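Ninville Shared Hall Users' Group
Minutes of the spring meeting, May 8, 2021
Held at the white tables by the service counter. Nine present, three apologies. Minutes taken by the secretary.

1. Minutes of the March meeting

Accepted with one correction. The minutes said the group "welcomed" the Ackroyd storage proposal. Several members did not remember welcoming it. Changed to "heard."

2. Fabric storage boxes

The chair reported that the trial of the white fabric boxes has started. The idea, for those who missed March, is that every table gets one open box, anything left on the table at the end of a session goes into it, and the tables are clear for the next group. Ackroyd quoted for 45 boxes. The secretary asked why a hall this size would need 45 boxes and was told that was the smallest order at that price. The secretary asked that this be recorded.

It was pointed out that the boxes are soft and crease at the sides after very little use. The supplier's leaflet calls them "rigid when filled." One member said the same could be said of a pillowcase.

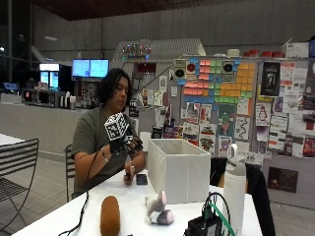
The larger doubt was whether people will put anything in them. A box standing on a table takes up the space it is supposed to free, and in the experience of those who close up in the evening, things end up beside a box as often as inside it. The chair felt this was a matter of habit and would improve. Two members wished to know what would make it improve. The chair suggested a sign. There are already four signs on the subject of tidying and the meeting did not feel a fifth would change much.

A vote on ordering the full quantity was put off. The trial goes on with the boxes we have.

3. What belongs on a table

A draft list was circulated by the member who looks after bookings. It allows one drink with a lid, one phone, and whatever the session needs. It does not allow food.

The food rule took up most of the discussion. Those in favor mentioned crumbs and the cost of the last deep clean, which was $200 and did not, in the opinion of this secretary, get as far as the corners. Those against said that groups come here straight from work and will eat no matter what the list says. It was asked whether bread counts as food if it is not being eaten. The chair ruled that it does. It was asked whether toy or foam food counts. The chair ruled that it does not, but that it should go in the box like everything else.

Soft toys were raised by the parents' group, who have found some on the tables and would like them back if they are theirs. They could not say for certain which ones are theirs.

Bottles: tall bottles are to be kept back from the edge. Agreed without much interest.

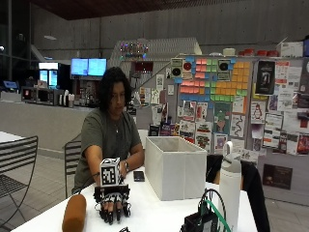 Table with the storage box in place, bottle and phone out.

The list was approved for a trial period with the food rule marked "under review." One member voted against the whole list on the grounds that we approved a very similar one two years ago and it is still pinned up behind the door.

4. Coats on chairs

The request from the last meeting was that coats and jackets go on the hooks and stay off the metal chairs. There has been no noticeable change. The chair said the hooks are too far from the tables. It was noted that the hooks were put there on the chair's recommendation.

Vidard has offered a freestanding coat rail at $96. The member who went to look at it thought it wobbled. Vidard says it will not wobble once loaded. The meeting would like to see it loaded before paying for it. Booking member to ask whether we can have it on approval.

5. Service counter

The long gray counter is still being used as a shelf. Everyone agreed that it should not be, and everyone agreed the last time too. Any box trial that clears the tables by moving things onto the counter will not be regarded as a success, and the chair accepted this.

Grustton's estimate for a lockable cupboard has come in at $1000 fitted. That is more than we have set aside for the year. The secretary asked what the cupboard would be locked against and the question was left open.

6. Any other business

The metal chairs scrape. Felt pads were bought last year and are believed to be in the kitchen drawer. If they can be found they will be fitted.

A member asked whether tables could be wiped before a session as well as after. The chair said groups already wipe them after. Several members said they do not. No decision.

Actions
Chair: count how many items are in the boxes, and how many are next to them, at close on five separate evenings, and bring the figures.
Booking member: Vidard, coat rail on approval.
Secretary: take down the old list behind the door.
All: look for the felt pads.

Next meeting to be arranged once the chair has the figures.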